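Sewing & Wardrobe Help > Eveningwear > Alterations and care

Beaded bodice pulling the whole dress down - can it be saved before Sunday?

Jacqueline Mallet

Hoping someone is awake. Bought a second-hand evening dress in February, Lebrun, the label's still in it, long bias skirt in a slippery satin and a fitted bodice covered in bugle beads. Paid 217 for it which for me is a LOT but it was meant to be the one dress I keep forever. Very 1930s film star on the hanger.

On me, less so. The beads weigh a ton. After ten minutes the whole front has slid down, I'm hitching it up every few steps and there's a fold of satin sitting on my hip where the skirt has dropped. Straps are thin, maybe the width of a bootlace, and one has already started pulling away from the lining at the back.

What I've tried:
Fashion tape. Lasted as far as the front door.
Shortening the straps with safety pins. Lifts the bust but then the side seams sit too high and cut in under the arm.
A strapless bra underneath. Shows at the back.

Wedding is Sunday, evening do, seated dinner and then dancing. I can hand sew a hem and put a button on, and I have a basic machine but I'm scared of putting it anywhere near the beads. Local alterations place (Hillero, by the station) quoted me 3 weeks. So it's me or nothing.

Is there anything I can do from the inside that won't wreck it? Also a few beads are loose along the left side seam, do I just glue them? Thanks in advance, sorry for the ramble

Posted by Gilles Texier

Waist stay. That's your answer, and it's an evening's work, by hand, no machine.

A waist stay is a length of petersham ribbon fixed inside the dress at your real waist, done up with hooks. It grips you and the bodice hangs off the ribbon, so the straps aren't carrying everything. Most old couture gowns have one. Yours probably had one too, have a look for little thread ends inside at the waist seam. Sometimes previous owners cut them out when they got a bit snug.

You need petersham, the curved or straight sort, an inch wide or near it. Not grosgrain if you can help it, though if that's all the shop has then fine. Two big hooks and bars. Strong thread, polyester, doubled.

Put the dress on inside a warm room with someone to help. Get them to tie a bit of string round your waist, over the dress, and bend side to side until it settles. Mark that line with pins on the LINING only. Take the dress off. If the line isn't on the waist seam, believe the string.

Cut the ribbon to your waist measurement plus enough to turn both ends under twice. It should be snugger than the dress, you want to feel it like a firm belt. Sew the hooks on first and try it on alone, sit down in it, eat a biscuit. Dinner is longer than you think.

Then catch it to the lining at the side seams, the darts and the centre front. Little bar tacks, a thumbnail wide, going through the seam allowances and never through to the satin. Leave it completely free for the last hand's width each side of the zip or you'll not get the hooks done up.

Straps - unpick the loose one, push it back in between lining and facing, and stitch to the seam allowance, loads of small backstitches. Do the other the same while you're there. Once the stay's in they should hardly be working.

The hip fold might just vanish once the bodice stops sliding. Don't touch the skirt til you've seen it. Bias satin that has been hanging for years will of grown anyway, so check your hem last of all, in your shoes.

No glue on the beads!! It goes yellow and stiff and it eats some finishes. Find the thread they're on, knot a new one on behind the last tight bead, go through each loose one twice, knot again on the inside. Beading needle size 13 if you can get one, ordinary needles won't fit bugles. Dab the knot, not the bead, with a bit of clear nail varnish if you're nervous.

And store it flat after. Never on a hanger, that's half of what went wrong here.

Posted by fevum_fan

second the tape thing being useless. Have you got a shawl? I wore a Fevum one in black velvet over a slippy dress at a party once, kept it on all night and no one knew the front was round my ribs. pinned at the back with a brooch. Not a fix but it's Sunday and you might be tired by then.

also if you want shapewear with a grippy silicone edge, the high waist kind, the dress sort of sticks to it. Brikulon do one for 28 I think, mine's been through the wash loads and still grips. Check it doesn't show through the satin, wear something near your skin colour, not white. 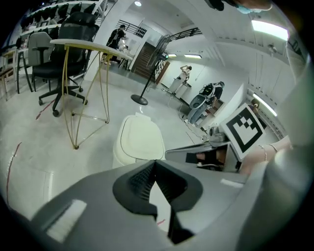

Jacqueline Mallet came back to say she had found the thread ends exactly where Gilles said, a whole row of them in faded pink at the waist seam, so there was a stay once and it had been snipped out. She's got petersham from the market, black because they'd run out of ivory, and wants to know if black will show through the lining.

Posted by Gilles Texier

Not through satin plus lining plus beads, no. Skirt side of the seam is the only risk so set the ribbon a touch high, lower edge just on the waist seam and the rest up behind the beading. Hold it to the window before you sew if you want to be sure.

Good news about the thread ends by the way. Follow the old stitch holes, whoever made the dress knew where the waist was. Might be a bit off your own but start there, try it on with just four tacks in, then do the rest.

Oh and hooks facing away from you, toward the dress, or they'll scratch all through the speeches. Put a scrap of soft ribbon behind them.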